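Can it clear the table yet?
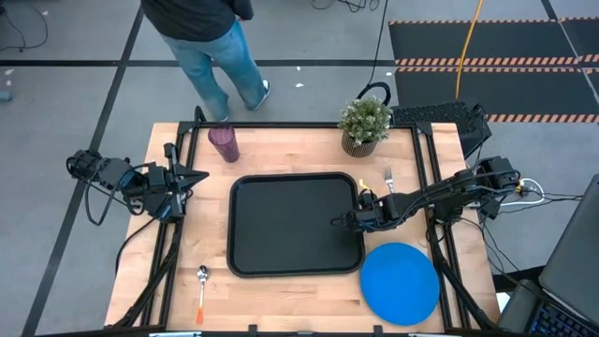
A tray, a plate, a fork, a spoon, a tumbler, and two arms to deal with them.

Every June I check whether I can stop doing dishes, and every June I end up back at the sink. My test has stayed the same since I started this blog. I don't care about backflips. I want a machine that can look at what's left after supper, put it on a tray and carry the tray off without my help.

Clearing a table sounds like the easy part. Then you think about what your own hands do. A fork lying flat on wood gives you almost nothing to grab, so you press one end or slide it to the edge and pinch. A plate has a rim, but get a finger under it on the wrong side and you've pushed it into whatever is next to it. A tumbler can be gripped too hard or too softly, and a see-through one is hard for a camera to make out in the first place. I do all of this while arguing about homework.

The company videos don't settle much for me. Staren put one out that runs 2 minutes, and I counted 11 cuts. Drummond at least leaves theirs in one take, but it's sped up, and the speed is printed in gray letters in the corner where you have to go looking for it. Nusia says its arms have practiced on 4000 table settings. Fine. Mine would be number 4001, with dried oatmeal on it.

I'll give them this much – the arms are better than they were. Five years ago you saw one gripper and a foam block. Two arms working from opposite sides makes sense to me, because I use two hands too, one to steady the tray and one to load it.

What I want to see is a boring half hour. Same table, no cuts, somebody moves the spoon when the machine isn't expecting it, and we all watch what it does. Clitix wants $400 a month for its "home pilot" and I wrote to ask if they had footage like that. They sent me a brochure.

My dishwasher cost less than two months of that. I still have to load it – but it has never needed a laptop next to it.

Filed under: chores, gadgets I didn't buy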